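# Carrying your save into Evano: Burnum Gate

The second game reads your clear data from the first one, but only if the file was made after the final credits. A save from just before the last boss won't show up.

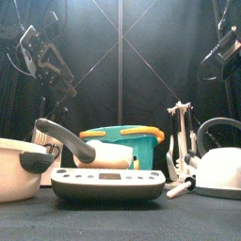
You need at least 212 MB free before you start, and both games have to be in the same region. Mixing a US copy with a European one is the most common reason the import menu stays gray.

1. Load the first game and open your clear file. It has a small star next to the chapter name.
2. Go to **Options > Data > Export**. Pick any of the 8 slots. Slot 1 gets overwritten by autosave, so use another.
3. Quit to the main menu and wait for the save icon to disappear.
4. Start the second game and choose **New Game**, then **Import**. You can't do this later from the camp menu.
5. Check the summary page before you confirm. Your level, bond ranks and fishing log should all be listed.

## What carries over

Bond ranks carry over in full. Money is capped, and I went in with almost 1206 gold and kept all of it. Weapons don't transfer, apart from the Laaksonen blade - you get that in the second chapter from the smith.

If you finished the Fendis side quests, a few town conversations change. Minttu Saarinen sent me a list of these in February and I'm still adding them to the side quest page.

## If you get error 1096

Delete the export, not the clear file, and do steps 2 and 3 again. Thanks to Sirkka Laitinen for testing this on the older console.

Updated March 2024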